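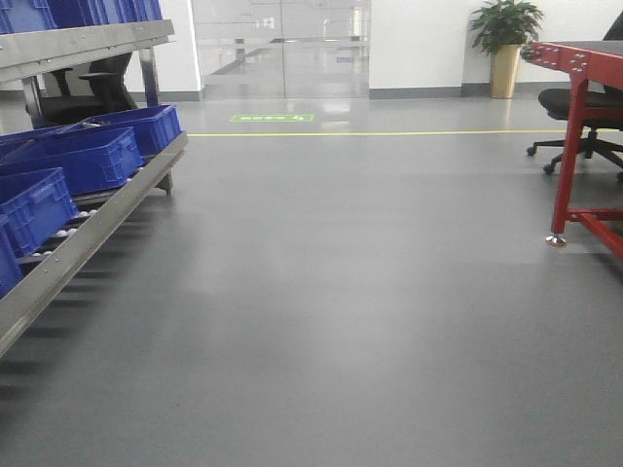

Murnurdale Airfield

Murnurdale Airfield was a training and maintenance field used during World War II, and it's the one I've spent most of my spare time reading up on. This entry started as a short note and kept growing, so bear with me (there is a lot about drainage). The field sat on flat farmland between the village of Murnurdale and the Cendon road, and most of what survives is on the Cendon side.

Name

You'll find it written as Murnurdale, Murnurdale Field and, on a few early maps, Cendon East. The last one causes no end of trouble. Cendon had its own landing ground before the war, a grass strip for private flyers, and the two get mixed up all the time in family histories. If your grandfather's papers say Cendon and he was fixing engines, he was almost certainly at Murnurdale. If he was flying a biplane for fun, it was the other place.

Building the field

The land was bought from three farms and cleared in a single summer. The first plan called for grass only, but the ground on the north side is heavy clay, and I can tell you from walking it in October that it holds water like a bathtub! Trucks sank in the first winter and the builders went back to the drawing board. They laid a network of clay pipe drains, then one paved runway, then a perimeter track that loops around the old Nkuna farmhouse. The farmhouse itself was kept and used as the station office – you can still make out where the telephone lines went in under the eaves.

Two hangars went up along the southern edge. The larger one was for overhauls and the smaller one for painting and fabric work. A third was drawn on the plans and never built, though the concrete footings were poured, and they turn up as an odd set of gray squares in the pasture.

Wartime use

Murnurdale never had a combat squadron, and I think that's the main reason it gets left out of the bigger books. It did two jobs. The first was teaching ground crews, who came through on courses of 12 weeks and learned engines, hydraulics and sheet metal repair. The second was taking in worn-out trainers from other fields and sending them back fit to fly.

The courses were hard going by all accounts. Trainees worked in groups of five under one instructor, and each group stayed with the same engine from first teardown to final test run. If it wouldn't start at the end, they took it apart again. I love this detail, and I've now seen it in two separate sets of letters, so I'm fairly comfortable putting it in.

Accommodation was in wooden huts, with 20 bunks to a hut and a coal stove in the middle. People who slept near the stove complained of the heat and people who slept by the door complained about everything else. There was a movie hut, a chapel that doubled as a classroom, and a small bakery whose oven outlasted the war and ended up in Cendon.

The Firitz hut

One building gets its own heading because people ask me about it more than anything else. The Firitz hut was a long, low workshop where instruments were repaired and tested. The usual story is that it was named for the man who designed it, and another version says it was a nickname that stuck. I haven't found a piece of paper that settles it. Neelam Shukla, in her pamphlet on the local airfields, goes with the designer. Sarita Yadav, who recorded a number of former trainees, heard the nickname version more often and leans that way. I go back and forth.

The hut had double doors at both ends, a lean-to for batteries and a raised floor to keep the damp off the benches. The roof came down in a storm some years after closure and the walls were sold for timber.

After the war

Courses wound down quickly once the fighting stopped. The huts housed displaced families for a while, and then a seed merchant rented the larger hangar for storage. The runway was broken up for road stone except for a stretch of 30 yards at the western end, now used for parking farm trailers. The smaller hangar burned down. The larger one is still standing, reclad and in private hands, so please don't go knocking.

What you can see today

The perimeter track is the best of it. Most of the southern half is a public path, and it makes a nice flat walk with a dog. The drains still work, too – after heavy rain you can hear them running near the farmhouse gate. The bakery oven door is on the wall of the village hall in Cendon.

Sources

Shukla's pamphlet is the place to begin, though the map on its back cover has the runway pointing the wrong way. Yadav's recordings can be heard at the Cendon library on request.

Page last revised 28 November 2021. The section on the huts still needs a proper plan of the site.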